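Category: Kitchen & Home > Cookware > Care and Seasoning

Black pan has gone sticky all over, strip it or keep cooking?

posted by mudroom_84

Hi all, first time posting in this section, I'm usually over in Houseplants. I have a cast iron skillet I bought secondhand at the Anholm flea market last September, and for months it was great. Eggs slid, cornbread popped out, I was very smug. Then I decided it needed a "proper" seasoning, so I rubbed it all over with canola, set it upside down in the oven and went off to watch TV.

Now the whole inside is tacky. Not dirty, I've washed it, but if I press my thumb on it there's a little pull when I lift off, and there are amber spots near the handle that look like dried honey. Paper towel leaves fuzz behind on it too, which drives me nuts. My oven is an old Ngui and the dial is more of a suggestion, so I couldn't swear to the temperature.

Do I have to strip it down to bare metal and start over? I've read salt, I've read steel wool, I've read oven cleaner (scares me), and my sister says just fry bacon in it until it behaves. I'd like to not buy a whole shelf of products for a pan that cost me 4 bucks. Also, does the kind of oil matter? I have canola, olive and a big tub of Jorkomitz shortening left from the holidays.
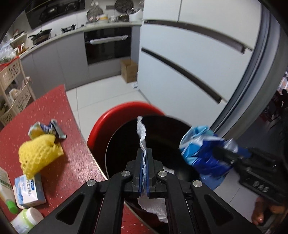

Fekerero_fan

Your sister's not totally wrong, but I wouldn't start with bacon. Sticky just means the oil went on too thick and didn't get hot enough or long enough to set. It's super common, I've done it to three pans and a griddle, and you almost never need to strip anything for it.

What I'd do is put it back in the oven, upside down, no new oil at all, at 450 for an hour. Get one of those cheap hanging thermometers first if your dial is that bad, because if the oven is really running at 350 you'll be back on here next week with the same pan. Turn the fan on and crack a window. Then shut the oven off and leave the pan in there until it's cool, I usually just forget about it until bedtime.

If it comes out dry to the touch, you're done, go make eggs. If the amber spots are still there, scrub only those with coarse salt and a few drops of oil, rinse, dry it on the burner over low heat, and then do one very thin coat. And I mean thin! Wipe the oil on, then take a clean towel and wipe like you put it on by mistake and want it all back. The pan should look almost dull when it goes in. That last wipe is the part I skipped for years.

For the fuzz, switch to an old T-shirt or a blue shop towel for the oiling. Regular paper towel is fine for wiping out grease after supper, it only sheds when the surface is tacky, so the fuzz should stop once the stickiness does.

Canola is fine. Shortening is fine too and I kind of like it better, it's easier to put on a tiny bit. I'd save the olive oil for salad.

gravelroad

Oven cleaner works, I don't know why everybody's scared of it. Spray, trash bag, leave it a day, gloves on, rinse. Did it on my grandmother's dutch oven that had 80 years of crud on it. Overkill for this though. Don't use it if your pan has any kind of coating, and check that it really is cast iron, a magnet alone won't tell you because carbon steel sticks too.

Also don't soak it.

mudroom_84

Update for whoever finds this later. I bought the thermometer and my oven was off by more than 80 degrees, so that explains this pan and maybe also every cake I've made in this apartment. I did the hour at 450 with the window open and the tackiness is gone everywhere except one spot by the handle. Salt took off most of that. I did one thin coat with the shortening and it looks a bit patchy, but I fried an egg this morning and it let go with one nudge, so I'm leaving it alone. Thanks Fekerero_fan, and gravelroad, I'll keep the trash bag thing in mind if I ever find a really gross one.

Related threads
Can I use dish soap on cast iron or not?
Enamel dutch oven with brown stains on the bottom
Carbon steel wok smells like metal
How to tell if your oven runs cold
Rust ring under the skillet after camping
Best cheap oil for high heat (143 replies)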